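Skumow 40 Felt Bench Mat for Clock and Instrument Work

Grey-green, wool blend, two thicknesses
Sold by Dristmont Bench Supplies

Product code: SK40
In stock
Updated 2023-02-17

The Skumow 40 is a mat for the people who repair clocks, barometers, gramophones, music boxes and other small mechanisms at a table. It is made of pressed wool felt with a woven face, and it lies flat from the first day if you let it rest one night under some books. We have sold it in the shop for many years and we use it on our own benches, where it has received oil, brass filings, tea and once a full tin of polishing paste.

Many customers write to us and ask which mat they need, because on the internet all mats look the same. I will try to explain on this page what the mat does well, what it does not do well, and how to choose the right size. If you still have a doubt after reading, please telephone and ask for Angus Ritchie. He cuts the mats and knows them better than I do.

What the mat is for

When you take apart a clock you have two enemies. The first is the hard table, which scratches plates and bends pivots. The second is the small part that rolls away. A hard rubber mat solves the first problem but not always the second, as a small screw will jump on rubber if it falls from the height of your hand. Felt takes the energy out of the fall and the screw stays near to where it landed.

The woven face is our choice and some people do not like it in the beginning. Ordinary felt is hairy. The hairs come off, they stick to oil, and in the end they go inside the movement. The Skumow has a tight weave on the upper side, so that very little comes loose, and the soft felt is below. Please put the woven side up. We receive perhaps one mat back every year from a customer who used the wrong side.

The colour is a grey-green that is tiring for nobody's eyes. White mats are good for photography but under a bench lamp they become too bright after one hour. Black mats hide blued screws. On the grey-green you can find brass, steel and blued steel.

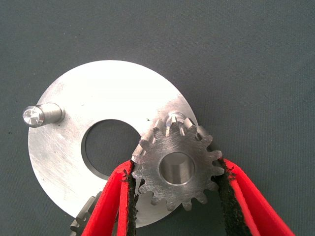 Thickness is the next question. The standard mat is 3 mm and the heavy mat is 6 mm. For watches and small carriage clocks I recommend the standard, as the holder for the movement must stand firmly and must not rock. For long case clocks, barometer cases and anything with weight, take the heavy one. Heather Tennant, who restores bracket clocks in Geddes and buys from us, keeps both and puts the thin one on top of the thick one when she does the final assembly. I tried this also and it works well, but it is not necessary for a beginner.

Sizes and codes

SK40-S, 45 x 30 cm, standard thickness
SK40-M, 60 x 41 cm, standard thickness
SK40-L, 90 x 60 cm, standard thickness
SK40-MH, 60 x 41 cm, heavy
SK40-LH, 90 x 60 cm, heavy

The middle size is the one we sell most. It fits on a normal kitchen table and leaves free space for your parts tray and your notes. Before you order the large size, please measure your bench including the vice. Several customers forgot the vice.

We can cut to other sizes from the roll. The maximum width is 120 cm. Cut pieces take five working days more and cannot be returned, so please measure two times. If you need a hole or a slot for a bench pin, send a drawing with all dimensions in millimetres. A photograph of your bench with arrows on it is not enough for Angus to cut correctly.

Technical information

Material: 70 per cent wool, 30 per cent viscose
Face: close plain weave, bonded to the felt without visible glue
Edges: cut, not stitched
Weight: 554 g for the SK40-MH
Backing: none
Washable: by hand only, see below

The edges are not stitched because a stitched edge makes a small wall, and then you cannot brush the dirt off the mat. A cut edge can become a little loose with the years. If this happens, take sharp scissors and remove the threads. Do not pull them.

There is no rubber backing. We made a trial with a backed version two years ago, and the rubber left marks on a French polished table which belonged to the mother-in-law of our colleague Fraser Forsyth. We stopped the trial. If your mat moves on a very smooth table, put a sheet of non-slip shelf liner under it, but test the liner first on a place which you do not see.

How to clean it

Shake the mat outdoors after each job, or use a vacuum cleaner with a stocking over the nozzle. The stocking is important. It will catch the screw that you believed was lost, and you can look through what it has collected before you throw anything away.

Oil: put kitchen paper on the spot and press with your hand. Do not rub. When the paper comes away clean, put some drops of washing-up liquid on a cloth and work from the outside of the spot to the inside.

Filings: use a stiff brush in the direction of the weave. A magnet takes the steel but of course not the brass.

Full wash: lukewarm water, wool detergent, no machine. Lay it flat to dry on a towel. Do not hang it over a line or it will keep the shape of the line. Drying takes two days for the standard and up to four days for the heavy.

Please do not use the mat with acetone, with paint stripper, or under a soldering job. Wool does not burn easily, but the viscose will be damaged and it smells badly. For soldering we have the Takesard ceramic tile, which can stand on the mat if you put its metal feet on.

Moths

It is wool, and wool has moths. A mat in daily use has no problem. A mat which stays rolled up in a garage from October until the spring can have one. Store it in a closed bag with a cedar block. The block is included with the large sizes, and for the other sizes you can add it to your order.

What customers tell us

"I changed from an old towel to the SK40-M. I should have done it before. The towel had loops, and the loops caught every click spring I own." Gillespie Nisbet

"Good mat, lies flat. The colour on my screen was greener than the real one. I took away one star for this but I will keep it." Kenna MacLeish

We took a new colour photograph after the comment of Ms MacLeish, but screens are different. If the colour is important for you, we will send a sample piece of 5 x 5 cm by letter post, free of charge.

Delivery and returns

Mats are sent rolled in a cardboard tube, never folded. Standard sizes leave our shop the next working day when the order arrives before noon. You may return an unused mat within 30 days in the same tube. We cannot take back a mat with oil on it, also if the oil is very small.

Related products

Takesard ceramic soldering tile, with feet
Parts tray with lid, nine compartments
Brass bristle brush, soft
Cedar block, single
Non-slip liner, sold by the metre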